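### 4.2 Does the gripper matter as much as the literature says?

Claims that a new gripper raises success rates on household objects are common, and we started this study with doubts about most of them. In the papers we went back to, the gripper under test was usually swapped in together with a new camera mount, a retuned controller or a friendlier set of objects. Any of these could account for the gain. Our aim in this section is narrow. We kept the arm, the table and the controller fixed, changed the fingers, and looked at what was left of the difference.

Two sets of fingers were compared. The Vilela fingers are flat and stiff, and are what most groups fit on day one. The Stirkton fingers have a shallow curve and are sold on the promise that they "settle" on round objects. The maker's own leaflet gives no trial counts, so we had nothing to reproduce and simply ran our own. Each set was given 254 attempts, for a total of 508, all on the same tabletop and with the same kinds of object: plates and bowls, a bottle lying down, small fruit, a cut orange and a partly peeled toy banana. The peeled banana was kept in on purpose. Most published object sets leave out anything with loose flaps, and we think that flatters the results.

Object positions were changed between attempts by hand. We did not use a printed layout sheet. A reviewer of an earlier draft called this careless, and the point is fair, but a fixed layout lets a controller do well by habit, and we have seen that happen in our own lab more than once.

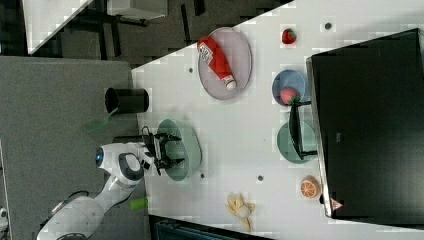 **Chepkoech Tanui**, lead author, manipulation testing, Grideton Laboratory

*Figure 3. One of the table layouts used in the comparison, with the two-finger gripper over a pale green plate. Strawberries are placed both on the open table and in the light blue bowl.*

The bowl turned out to be a harder test than we had planned for. A strawberry on the bare table can be approached from any side, whereas one in a bowl leaves the fingers very little room before they meet the rim. Early on we pooled both cases under "small fruit", and the pooled figure made the Stirkton fingers look clearly better. Once we split them, the advantage on the open table all but vanished and what remained came from the bowl. Had we stopped at the pooled figure we would have written a much more cheerful section.

Plates were poor for both sets. The fingers have to get hold of a thin edge close to the table, and a small error in height either misses the plate or presses it down. Curved fingers did not help, and we can see no reason why they should. We mention this because Zomeria, whose controller we used throughout, suggests in its setup notes that plate failures point to a worn finger pad. We changed the pads after attempt 225 and saw no improvement on plates at all. Height error seems the likelier cause, though we did not measure it directly and will not pretend otherwise.

The ketchup bottle is the one object where the curved fingers did better in a way we are prepared to defend. Gripped across the middle on its side, it rolled less as the fingers closed. Even so, Jaime Calado, who scored the attempts from video without being told which set was fitted, marked 3 of the bottle lifts as "unclear", and could often guess the finger type from its outline. The scoring was therefore blind in name only. We have left those 3 lifts out of the totals for both sets, and putting them back does not change the order.

There remain 2 weaknesses we could not remove. All attempts were run on a single arm, so we cannot say how much of the result belongs to that arm's wrist. The attempts were also spread over most of November, with the Vilela fingers tested mainly in the first half. If the operators became better at resetting the table, the Stirkton fingers will have had the benefit. A proper design would have alternated the sets daily, and we would do so next time.

With those limits in mind, we read the results as weak support for curved fingers on lying bottles and on fruit in bowls, and as no support for them on plates. Section 4.3 repeats the bottle and bowl cases with the camera moved.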